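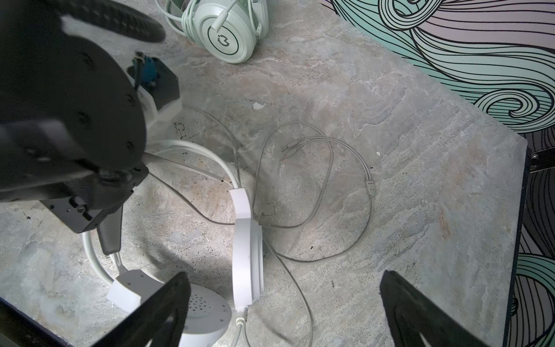 대리석 무늬 상판 위의 흰색 헤드폰

자주 묻는 질문: 헤드폰 대여와 반납

Pridalen 대여 서비스를 이용하시는 분들이 자주 문의하시는 내용을 모았습니다. 최종 수정일은 2021년 12월 27일입니다. 찾는 내용이 없으면 페이지 맨 아래의 문의 방법을 참고하세요.

대여 신청

회원이 아니어도 빌릴 수 있나요?
대여는 회원만 가능합니다. 가입비는 없고, 본인 인증과 결제 수단 등록을 마치면 바로 신청할 수 있습니다. 미성년자는 보호자 명의로 가입해야 합니다.

한 번에 몇 대까지 빌릴 수 있나요?
개인 회원은 두 대까지입니다. 단체 회원은 별도 신청서를 작성해 주시면 재고를 확인한 뒤 가능한 수량을 알려 드립니다. 행사용으로 여러 대가 필요하면 행사일을 신청서에 꼭 적어 주세요.

어떤 모델이 있나요?
현재 Wilum과 Movau 두 계열을 취급합니다. Wilum은 귀를 완전히 덮는 밀폐형으로 사무실이나 대중교통에서 쓰기에 맞습니다. Movau는 개방형이라 소리가 밖으로 새어 나가므로 도서관이나 열람실에서는 쓰기 어렵습니다. 집에서 혼자 음악을 듣는 용도로는 Movau를 찾는 분이 더 많습니다.

색상을 고를 수 있나요?
신청서에 희망 색상을 적을 수 있지만 보장되지는 않습니다. 희망 색상의 재고가 없으면 같은 모델의 다른 색상으로 발송됩니다. 색상이 다르다는 이유로 교환을 요청하시면 왕복 배송비는 회원 부담입니다.

빌려 본 뒤에 구입할 수도 있나요?
대여 중인 제품을 그대로 구입할 수는 없습니다. 같은 모델의 재고 정리 판매가 있을 때는 대여 이력이 있는 회원에게 먼저 안내 메일을 보냅니다. 메일 수신을 거부하신 경우에는 안내가 가지 않습니다.

기간과 요금

기본 대여 기간은 얼마나 되나요?
3주입니다. 제품을 받으신 다음 날부터 계산합니다. 배송 조회 화면의 수령일이 실제와 다르면 3일 안에 알려 주세요. 그 뒤에는 조회 화면의 날짜를 기준으로 합니다.

연장은 어떻게 하나요?
내 대여 화면에서 연장 버튼을 누르면 됩니다. 다음 예약자가 있으면 버튼이 표시되지 않습니다. 연장은 두 번까지 가능하며 한 번에 1주씩 늘어납니다. 전화로는 연장 접수를 받지 않습니다.

반납이 늦어지면 어떻게 되나요?
하루에 800원의 연체료가 붙습니다. 연체료는 등록된 결제 수단으로 청구되고, 미납 금액이 있는 동안에는 새로 신청할 수 없습니다. 입원이나 출장 등으로 반납이 어려우면 반납일 전에 연락해 주세요. 이미 청구된 연체료는 증빙 서류를 보고 조정해 드립니다.

신청을 취소하면 환불되나요?
발송 전에는 전액 환불됩니다. 발송 후에는 왕복 배송비를 뺀 금액이 환불됩니다. 카드 결제는 카드사에 따라 며칠 걸릴 수 있습니다.

사용 중 문의

소리가 한쪽에서만 납니다.
유선 모델은 먼저 플러그를 끝까지 꽂았는지 확인해 주세요. 다음으로 다른 기기에 연결해 봅니다. 다른 기기에서 정상이라면 원래 쓰던 기기의 좌우 음량 설정이 한쪽으로 치우쳐 있을 수 있습니다. 두 기기에서 모두 같은 증상이 나타나면 고장으로 접수해 주세요.

블루투스 연결이 자꾸 끊깁니다.
이전에 연결했던 기기가 가까이 있으면 그쪽으로 다시 붙는 경우가 있습니다. 그 기기의 블루투스를 끄고 다시 시도해 보세요. 그래도 끊기면 헤드폰의 연결 기록을 초기화해야 합니다. 초기화 방법은 모델마다 다르며 동봉된 안내지 뒷면에 있습니다.

머리가 조이거나 귀가 아픕니다.
헤드밴드 길이를 양쪽 똑같이 늘려서 써 보세요. 안경을 쓰시는 분은 안경다리가 이어패드에 눌려 아플 수 있습니다. 밴드를 억지로 벌리거나 책 여러 권에 끼워 두지 마세요. 이렇게 해서 부러진 경우는 수리비가 청구됩니다. 조절해도 불편하면 한 차례에 한해 다른 모델로 바꿔 드립니다.

이어패드는 닦아도 되나요?
마른 천이나 물기를 꼭 짠 부드러운 천으로 닦아 주세요. 알코올이나 물티슈는 인조가죽 표면을 갈라지게 할 수 있습니다. 이어패드를 분리해 물에 씻는 것도 삼가 주세요. 반납된 제품은 저희가 점검하고 패드를 교체한 뒤 다시 대여합니다.

밤새 충전해도 괜찮나요?
충전이 끝나면 케이블을 빼 두는 것을 권합니다. 이불 위나 난방 기구 옆에서는 충전하지 마세요. 제품이 지나치게 뜨거워지면 사용을 멈추고 바로 연락해 주세요.

반납과 분실

반납할 때 상자가 꼭 있어야 하나요?
받으신 상자를 쓰시는 것이 가장 좋습니다. 상자를 버리셨다면 비슷한 크기의 상자에 완충재를 넣어 보내 주세요. 비닐 봉투나 서류 봉투에 넣어 보낸 제품이 파손되면 보상 대상에서 제외됩니다.

직접 가져가도 되나요?
가능합니다. Phí 빌딩 1층 반납 창구에서 받습니다. 창구 운영 시간 외에는 옆의 무인 보관함 533번을 이용하세요. 보관함에 넣은 뒤 내 대여 화면에서 반납 완료를 눌러야 처리됩니다.

케이블을 잃어버렸습니다.
반납 전에 알려 주시면 케이블 값만 청구됩니다. 같은 규격의 다른 케이블을 대신 넣으셔도 되지만, 길이가 많이 다르면 접수되지 않을 수 있습니다.

헤드폰을 통째로 잃어버리면요?
분실 신고를 하시면 대여가 종료되고 모델별 변상금이 청구됩니다. 사용 기간이 긴 제품일수록 변상금이 낮습니다. 나중에 찾으시면 3개월 안에 보내 주세요. 상태를 확인한 뒤 변상금을 돌려 드립니다.

휴대전화에 헤드폰 연결 기록이 남아 있는데 지워야 하나요?
반납 전에 휴대전화의 블루투스 목록에서 제품 이름을 삭제해 주세요. 헤드폰 쪽 기록은 저희가 지웁니다.

문의 방법

내 대여 화면의 문의하기에 글을 남겨 주세요. 대여 번호와 증상을 함께 적어 주시면 답변이 빠릅니다. 12월 말에는 반납 물량이 많아 답변이 늦을 수 있습니다. 단체 대여와 변상금 관련 문의는 담당자 Nhung Tôn 앞으로 보내 주세요.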